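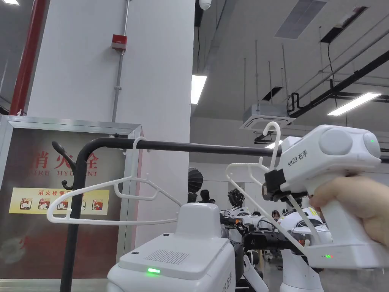

Sat 24 September

The autumn review of the household wardrobe was completed this week, and the results are recorded on this blog as in previous years. The exercise begins with the hangers. Garments cannot be sorted properly until there is somewhere to put them.

The wire hangers have been withdrawn from use. They left marks on the shoulders of knitwear and tangled with one another whenever a coat was removed in a hurry. White plastic hangers have taken their place throughout, with a total of 30 now assigned to the main rail. Wooden hangers are retained for two heavy coats only.

An open black metal rack remains, in the opinion of this author, the best arrangement for daily clothing. A closed wardrobe conceals what is owned – and therefore what is never worn. The house dates from 1902 and was built without closets, so the question has received more attention here than it might elsewhere.

Readers have asked about the direction of the hooks. All hooks should face the wall. Shirts are hung by sleeve length, then by color, and trousers are folded once over the bar.

Puspita Tuhumury wrote to recommend hanging damp shirts directly on the rail overnight. The suggestion was tested in September and has been adopted for cotton, although linen still requires the line outdoors.

Scarves and belts will be addressed in a separate entry. The drawer in which they are kept has not yet been opened.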